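Ticket: Pultia finger pads – loss of hold on curved objects, Gisler hand-held unit
Status: Open, pending reply from supplier
Opened by: Natnael Assefa, Gripper Evaluation
Priority: Normal

Summary
During comparison of two finger sets on the Gisler hand-held gripper, the Pultia ribbed pads released curved objects before the end of the hold period. The Cesero flat pads, tested on the same unit, did not show this behavior. We request guidance on seating and on the correct closing force.

Configuration
Unit: Gisler hand-held gripper with wrist camera, firmware as delivered
Finger set A: Cesero flat pads
Finger set B: Pultia ribbed pads
Force setting: 16 N, both sets
Hold period: 30 seconds per attempt
Attempts logged: 199 across both sets

Steps taken
1. Removed and reseated both set B fingers. Fault remained.
2. Cleaned the pads with a lint-free cloth and repeated the test. Fault remained.
3. Exchanged left and right pads. The slip moved with the pad, which suggests a difference between the two parts.
4. Ran the closing routine from the Prellholm controller in place of the hand trigger. No change.
5. Checked the camera view for obstruction. The fingers occupy the lower part of the view in the open position, as intended, and the target remains visible between them.

Camera view, set B mounted and open

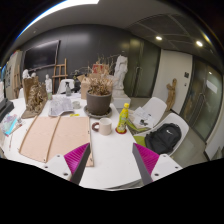

The Pultia pads slip in one direction only, toward the fingertip, and the release is gradual. Flat-sided objects are held for the full period. The fault is limited to handles and round bodies, and our next series will therefore use the cream-colored mug beyond the fingers, approached first with its handle to the left and then from the opposite side, followed by the bottle with the yellow cap. The magenta ribbing is the only gripping surface we intend to assess; contact on the dark gray strips will be recorded as a failed attempt.

Update, 2024-03-02
Supplier support asked whether the mounting screws had been tightened in sequence. They had been tightened in the order given in the manual. A second pair of set B pads has been requested – 4 pads in total, to allow for one spare pair.

Requested action
Please confirm the recommended force for ribbed pads on round objects, and state whether the pads were changed after the September shipment. The unit will stay in its present configuration until a reply is received.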